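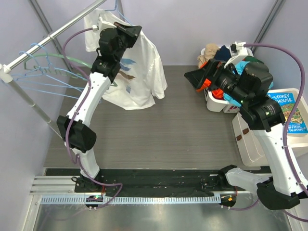
Wanted: two people who love movies and don't mind arguing about them

Hi, I'm Jolien, and I run the Stutotard, a little film podcast and newsletter out of Ostville. We talk about whatever is playing at the two theaters within driving distance, plus the older stuff we can't shut up about. I've been doing it with Koen Bosman for three years now, and we've reached the point where I know what he's going to say about a movie before the lights come up. (He says the same about me. He's wrong.) So we want new voices on the show, starting this winter.

What we're looking for

Two regular guests for the new season. You'd join us every other week, watch one new release and one older movie that we pick together, and then sit down and talk for 70 minutes. I cut that down to something people can listen to on the way to work. You'd also write a short review now and then for the newsletter — a few hundred words, nothing fancy, and I'll edit it with you if you've never done that before.

You don't need a film degree. I don't have one. You don't need to have seen everything either, and I'd almost like it better if you have some big embarrassing gaps, because watching someone see a classic for the first time is one of my favorite things in the world. What I do need is for you to be able to tell me why a movie worked on you. "The acting was great" won't get us very far. Tell me about the moment in the second half when you stopped believing the marriage, or the song that ruined the ending.

It would be lovely if at least one of you really knows horror. Koen watches it through his fingers and I fall asleep, and our listeners write in about this a lot. Animation would be great too, or anything with subtitles, or musicals! Somebody please come and defend musicals with me.

The practical stuff

We record on weekday evenings in my back room in Ostville. If you live out in Cisunville, there's a bus, and Koen drives home that way and is happy to drop you off. You can't do it from home, sorry. We tried that for a while and everybody talked over everybody.

We pay for your tickets and a small fee per episode, which I'll tell you when we talk. It won't cover your rent. Reviews are paid separately when they run. You need to be 18 or over, and free most evenings, and okay with your first name being used on the show.

You don't need any equipment. We have the mics, and there's always soup.

How to apply

Send me an email through the contact page with "New voices" in the subject line. In it I'd like:

A few lines about you and where you usually watch movies

A review of something you saw since September, 300 words at the most. Good, bad, at the theater, on your couch, I don't care

One movie everybody loves that you can't stand, and one sentence on why

A voice memo of you talking about any movie for three minutes. Please don't read from a script, I can always tell. Phone quality is fine

Get it to me by Sunday, October 30, 2022. Koen and I will listen to every memo together and write back to everyone, including the people we don't pick. After that we'll invite a few of you over for a test recording, which is just a normal evening with us and a movie. We'll be doing Ondrejka for that one — a slow, strange family drama I've been trying to get on the show forever, and I'll send you a copy ahead of time.

If you have a question first, write and ask. I'm quick with email except during a movie.

Jolien Michiels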